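Dedos Lindden para pinza manual: montaje, ajuste y mantenimiento

Severin Trummer
Sábado, 13 de febrero de 2021

El juego de dedos Lindden se vende como recambio para pinzas manuales de registro con cámara, las que se llevan en la mano y comparten geometría de agarre con la pinza montada en el brazo. Lo instalamos en enero en una de las dos unidades del banco de envases y desde entonces ha acumulado 2718 cierres según el contador del gatillo. La otra unidad conserva los dedos Nelex que traía, y sirve de comparación en lo que sigue.

El juego lo compramos nosotros por 69 euros, sin soporte ni trato especial del distribuidor (Psarras, que tardó seis días en servirlo).

Contenido de la caja

Dos dedos de plástico negro mate con placa de contacto plana, tornillería métrica en bolsa aparte, dos arandelas de ajuste por articulación y una hoja impresa por las dos caras. Los insertos roscados de latón vienen ya colocados. La hoja da el orden de montaje pero omite los pares de apriete, que hay que pedir por correo. Psarras respondió al día siguiente con una tabla correcta, aunque referida a una revisión anterior de la pieza.

No se incluye llave. Tampoco recubrimiento para la cara de contacto, que se vende aparte y que en esta prueba no se ha usado.

Desmontaje de los dedos anteriores

La pinza se fija en el útil con el gatillo hacia arriba y el muelle descargado. Si se sueltan los pasadores con el muelle en tensión, la corredera salta hacia el tope y puede marcar la guía. Se retiran primero los tornillos exteriores, después los pasadores, y el dedo sale hacia delante sin forzar.

En nuestra unidad había restos de fijador de roscas en el alojamiento izquierdo. Se eliminaron con un macho de repasar a mano. Quien tenga una pinza con más uso debería revisar ese punto antes de presentar el dedo nuevo, porque la holgura que deja Lindden en el asiento es pequeña y cualquier residuo lo inclina.

Montaje

El asiento ajusta bien. La placa queda perpendicular a la corredera con una arandela en cada articulación, sin necesidad de la segunda. Apretamos en dos pasadas, la primera a mitad de par, con la pinza abierta; la segunda con las placas en contacto y una galga entre ellas.

El montaje completo, incluido el desmontaje de los dedos viejos, nos llevó 30 minutos. La segunda vez, al desmontarlo todo para medir el desgaste, fue bastante más corto.

El único defecto apreciable estaba en un inserto del dedo derecho, que asomaba ligeramente sobre el plástico. En esa posición el tornillo apoya en el latón y no en el brazo, y la unión trabaja mal. Se corrigió con un soldador de punta plana a temperatura baja, presionando hasta enrasar. La operación es sencilla, pero en un recambio de este precio debería venir hecha.

Alineación de las placas

El procedimiento de la hoja consiste en cerrar la pinza sobre un cilindro patrón y comprobar a ojo que no pasa luz. Es insuficiente. Con las placas mal alineadas en cabeceo, el cilindro las centra y el error desaparece hasta que se agarra una pieza plana.

Antigoni Zervas, que lleva el mantenimiento del banco, preparó un procedimiento alternativo con bloque rectangular y papel de carbón: se cierra la pinza a fuerza baja, se abre y se lee la huella. Una huella más intensa en el borde superior indica falta de arandela en la articulación trasera; en el inferior, exceso. Si la huella se carga en un lateral, el origen está en el asiento y no se arregla con arandelas.

Con este método la primera lectura salió cargada arriba en el dedo izquierdo. Se añadió una arandela y la segunda lectura salió uniforme. No se ha vuelto a tocar. 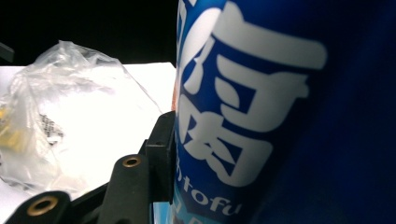
La apertura máxima no cambia respecto a los dedos Nelex, pero sí cambia el cero. Las placas Lindden son más gruesas y el contacto se produce antes en la carrera de la corredera. Si no se recalibra, el registro indica pinza entreabierta cuando está cerrada, y todo el ancho estimado queda desplazado en un valor constante.

Recalibración del ancho

En nuestro banco se hace con Truveler, que lee la posición de la corredera a partir de las marcas adheridas a los dedos. Pasos seguidos:

Limpiar las marcas con paño seco.
Cerrar la pinza en vacío y guardar el cero.
Abrir hasta el tope mecánico y guardar el máximo.
Cerrar sobre el bloque patrón y comparar la lectura con la medida del calibre.
Repetir la comparación con un cilindro.

La comparación con el cilindro no corrige nada, solo detecta si los dedos flexionan al cargar fuera del plano medio. Los Lindden flexionan menos que los Nelex en la base y algo más en la punta, donde el brazo se estrecha. A fuerza de gatillo normal la diferencia no afecta al registro. Con el gatillo a fondo sí se aprecia, y en envases rígidos conviene enseñar al operario a parar en cuanto hay contacto.

Un aviso sobre las marcas: la superficie de Lindden es mate, pero el adhesivo de serie agarra peor que sobre el plástico liso de Nelex. Dos esquinas se levantaron en la primera semana. Desengrasar antes con alcohol isopropílico y presionar con rodillo resolvió el problema.

Comportamiento en el agarre

La placa plana rinde bien en cajas y bricks. En envases cilíndricos el contacto se reduce a una línea y la pieza puede girar sobre ella si se toma lejos de su centro de gravedad. Este comportamiento es propio de cualquier dedo plano y no es achacable al fabricante, aunque la ficha comercial habla de uso universal y eso es demasiado decir.

En bolsas de película fina el borde de la placa entra con facilidad bajo el pliegue. El canto viene redondeado y no ha cortado ninguna. Los dedos Nelex, de canto más vivo, pellizcan mejor una lámina sobre la mesa, pero marcan el plástico.

El mate del acabado tiene un efecto útil en la cámara. Sobre mesa blanca y con iluminación fuerte, la exposición automática tiende a subir de más, y una pieza brillante en primer plano lo complica. El plástico de Lindden da un reflejo apagado y la detección de marcas es estable. Los insertos brillan algo, sin consecuencias en la lectura.

Mantenimiento

La rutina que aplicamos es la siguiente.

Cada jornada: paño seco en placas y marcas, comprobación del cero en vacío.

Cada semana: control de par en los tornillos exteriores, sin aflojar antes. Revisión del juego lateral con la pinza a media apertura.

Cada mes: huella con papel de carbón. Si difiere de la anterior, se desmonta el dedo afectado y se revisan el asiento y el enrase de los insertos.

No lubricar las articulaciones de los dedos. La corredera sí admite una película fina de grasa, aplicada con el conjunto desmontado para que no alcance las placas.

En el único desmontaje de control que hemos hecho, los pasadores no presentaban marcas y el inserto corregido seguía enrasado. Un tornillo del dedo derecho había perdido par. Se montó de nuevo con fijador de resistencia media y queda en observación. La cara de contacto muestra un pulido leve en la zona central, sin pérdida de planitud medible con nuestra regla.

Reparación

El brazo y la placa forman una sola pieza, de modo que una placa dañada obliga a cambiar el dedo entero. Nelex permite sustituir solo la placa. Para un banco con varias pinzas la diferencia de coste se nota, y Psarras no vende el dedo suelto, solo la pareja. Los insertos de latón admiten sustitución con soldador siempre que el alojamiento no se haya deformado. Un inserto que gira con el tornillo se puede extraer atornillando un perno largo y calentando el latón, nunca tirando en frío.

Valoración

Mecánicamente el juego es correcto y más rígido en la base que el original. El asiento está bien resuelto y la placa conserva la alineación. Restan puntos la hoja de instrucciones, la falta de pares de apriete, el inserto sin enrasar y la imposibilidad de cambiar la placa.

Lo recomendamos para quien trabaje sobre todo con caras planas y disponga de medios para recalibrar el ancho. Si el trabajo es mayoritariamente con botes y botellas, los Nelex con recubrimiento blando siguen siendo preferibles. La segunda unidad del banco se quedará con ellos por ahora.

Puntuación: 6 sobre diez.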